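Bench tips for sites moving container sorting to automated cells
Ornthorpe workshop notes, 2025-10-03

When the Tramier cell took over lid sorting at Ulasby, hand sorting ended and most bench staff moved to demonstration and upkeep. The cell handles 700 lids per shift. Staff now record the grasps it learns from and clear its faults.

Keep the rack or basket toward the back of the table and leave the front clear for the grippers. Set one lid down at a time. Approach the rim from the side with the jaws open.

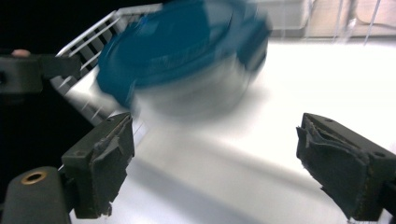
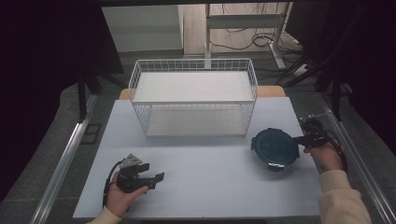 Round lid and white rack on the demonstration table.

Check finger pads before each session. Replace any pad that is torn or lifting at the edge. Route cables down past the wrist and clear of the jaws.

Limit each operator to 4 recording blocks per shift, with a change of hands-on task between blocks. Wrist strain reports go to Declan Lenihan. Pay grades for demonstration work were revised in February; the Kavanagh rate sheet applies to all 169 bench staff.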